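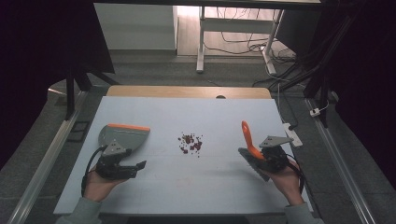

Ieva Baranauskienė wrote in after the July issue to say that dry spills don't stain, full stop, and that anyone who ends up with a pink patch on a white table has gone at it with a wet cloth too early. She has kept a white kitchen table for years, she says, with lentils and chilli flakes and who knows what else landing on it, and the worst she has ever had to deal with was beetroot.

I would like her to be right. It would save us all a fair bit of money on sprays. But I have heard the same thing said with the same confidence about turmeric, and I have a chopping board at home that says otherwise. So this month's item is on small, dark red, crumbly stuff on white surfaces, and on how much of the advice about it stands up.

Start with the surface. White tabletops get sold to us as "easy clean", and I suppose they are in the sense that you can see where the dirt is. A smooth white top shows a faint reddish mark like the ones on the table pictured, lower right of the pile, when a brown one would hide the lot. I can't tell you what put those marks there or how long they have been in residence. What I can tell you is that most people would look at the pile, clear the pile, and then stand there annoyed at the marks.

Ieva's rule, put to the test

Her rule in full is: lift it dry, never rub, leave water out of it until the last crumb is gone. I tried it in my own kitchen on an offcut of white benchtop that has been propped behind the laundry door since the renovation. I used sweet paprika, sumac, crushed freeze-dried raspberry and a handful of dried kidney beans, each in its own heap.

The beans did nothing, as you'd expect. You could leave dried beans on a white table until Christmas. The paprika lifted mostly clean when I slid a bit of card under it, and left a dusty orange bloom when I swept it with the side of my hand, which is how I'd normally do it and I suspect how you would too. Sumac was much the same, a bit less colour. The raspberry was the troublemaker. I left it for 40 minutes with the kettle going nearby, and by the end it had gone tacky underneath without my putting a drop of water anywhere near it.

So there goes "dry spills don't stain", at least in my kitchen. Some dry things don't stay dry. Fruit powders, anything with sugar in it, some of the stock powders as well, will pull damp out of the air and start to glue themselves down. Ieva's method is still the best of the ones I tried. It's the promise attached to it that I don't buy.

Things people buy

We get sent a lot of leaflets. The Prurnirer hand sweeper is a little roller affair for crumbs, sold at $159, and if that figure made you put your tea down, you're in good company. Ezequiel Rosales lent me his for a fortnight. On toast crumbs it was fine. On the kidney beans it jammed. On paprika it took up the bulk of it and then rolled what was left into a stripe, so that I had a longer and thinner mess than the one I started with. The leaflet says it "protects your finish". I don't know what that is meant to mean and I'd like somebody at Prurnirer to write and explain.

Jeltunow Surface Foam is $19 a can and smells of pears. It did take the orange bloom off. So did warm water with a drop of dishwashing liquid, and I did the two side by side on the same heap's leftovers and could not pick between them. Estrella Manríquez, who had no idea which half was which, picked the dishwashing liquid side as the cleaner one, but I wouldn't hang much on that either. It was getting dark.

The Skulis cloth I have a bit more time for. It's a flat, close-weave cloth and it picks up fine powder without pushing it about, provided it's bone dry when you start. After that it needs a wash, and once it has been through with fabric softener it's a rag like any other. The packet says to avoid softener, in very small type, on the inside.

What I'd do instead

Get two pieces of stiff card. The backs of old writing pads are good, or a cereal box cut up if you can find a flat bit. Hold one still on the table and push the other towards it, low and slow, so the heap climbs onto the still one. You want to come at it from the outside in. People tend to start in the middle of a pile because that's where most of it is, and then they spend the rest of the afternoon chasing the outer bits off towards the chairs.

Lift, tip into a bowl, go back for the strays. Then the dry cloth, dabbed and not dragged. Only then the damp one. If there's still a tint after that, a paste of bicarb and water left on for up to 4 minutes has worked for me on laminate. I wouldn't go longer, and I wouldn't do it at all on a painted or waxed top until I'd had a go somewhere out of sight. I've seen bicarb recommended for every surface in the house including the dog, and I think a lot of those recommendations were written by people who own neither the surface nor the dog.

Vinegar comes up every time. Readers swear by it. I got no more out of it than I did out of plain water, and mixing it with the bicarb makes a very pleasing fizz and then leaves you with salty water. Enjoy the fizz if you like.

Mind the edges

Something that doesn't get a look-in on the packets is where the crumbs go once you've moved them. Plenty of white tables have a timber edge, as this one does along its far side, and wherever two materials meet there can be a line for powder to settle into. Any small hole in the edge will want watching too. If you have rails or trim running along the sides of a bench, sweep towards the middle, away from them. Getting sumac out from beside a metal strip with a toothpick is not how I'd choose to spend a weekend, and I have done it.

The other thing is power. If there's a power strip sitting on or near the table, do the dry part of the job first and turn it off and shift it before you bring out anything wet. I know you know. I also know how many of us wipe around the toaster while it's plugged in.

Faustino Lozano disagrees with pretty much all of this, by the way. His view is that a table is for using, that a reddish tinge here and there is what a used table looks like, and that a tablecloth was invented for anyone who minds. I put it to him that a tablecloth only moves the stain to something you then have to soak. He said you can fold a tablecloth and put it away in a drawer, stain and all, and you can't do that with a table. I've been trying to come up with an answer to that and haven't got one yet.

On the question of whether old marks can be shifted, I'm not hopeful, and I'm wary of anybody who is. Fresh colour sits on top. Older colour may have found its way into fine scratches, and every scouring cream I've tried has made a few more scratches in the course of removing it. A top that has been scrubbed often seems to take the next spill worse than one that hasn't. I can't prove that on one offcut. If you've got an old white table you don't care about and a jar of paprika past its date, I would be glad to hear how you go.

Letters so far

Andri Stöckli asks if a vacuum with a brush end wouldn't do the whole job in one go. It would for beans and crumbs if the brush is clean, but have a look at yours before you say it is. Mine put a grey smear on the offcut that took longer to remove than the sumac had.

A reader from Gallagher, no name given, suggests a slice of fresh white bread pressed onto the powder. I tried it and it does lift paprika, quite neatly too. It also leaves breadcrumbs.

The offcut has gone back behind the laundry door with a pink patch on it in the raspberry corner. Ieva has been sent a photo and replies that I let it get damp.

From the household pages, October 2023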